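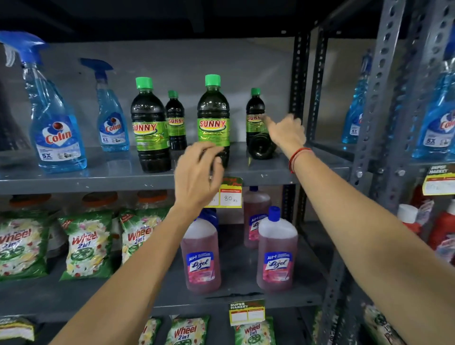 Left hand on the big Sunny bottle, right hand pointing at a small one: a nice clear case of two hands doing two different jobs.

How I label two-handed shelf clips for robot learning

I've had a few emails asking how we do the hand labels for the shelf-tidying work in Truretstead, so I'm writing it down properly (and then I can just send people the link!). You'll need a batch of head-view clips, a spreadsheet or whatever labelling tool you like, and a decent pot of coffee. I get through a whole Bodum of it per session.

Step 1. Give each hand its own row. When I started I had one row per clip, with things like "person sorts bottles" in it, and the model we trained on that was hopeless. It kept sending both arms to the same bottle. Now the left hand gets a row and the right hand gets a row, even if one of them is doing nothing at all.

Step 2. Pick your verbs and stick to them. Ours are reach, point, close, hold, lift, place and rest. For the still at the top I'd put "close" for the left and "point" for the right. Don't write "lift" unless you've watched the clip and the bottle leaves the shelf.

Step 3. Name the target so that nobody else could pick the wrong one. "Sunny bottle" won't do when there are big and small ones in the same row, all with green caps. I write brand, size, then place: "Sunny, large, centre of top shelf" and "Sunny, small, right end of row". Same with the blue Colin sprays on the left, which come in two sizes as well.

Step 4. Mark anything that's partly hidden. There's a dark bottle lying on its side behind the right hand, and it's just the sort of thing that gets missed. I give it a row with a "hidden" tick. Price tags get the tick too if a hand covers a bit of them.

Step 5. Swap with a friend. Berkay Taşdemir and I each label the same 103 clips without peeking, then compare. Where we disagree it's nearly always point against reach, so we go back 3 frames and look at the fingers again. If we still can't agree, Verna Mahmoud decides and we both grumble.

Did it help? On our held-out set of 199 clips, the old labels had the model choosing the right bottle for each hand in 88 of them. With the two-row labels it managed 151. I was so pleased I rang Verna at home! It still mixes up sizes when the bottles stand close together, and I'm trying a separate size column for that next.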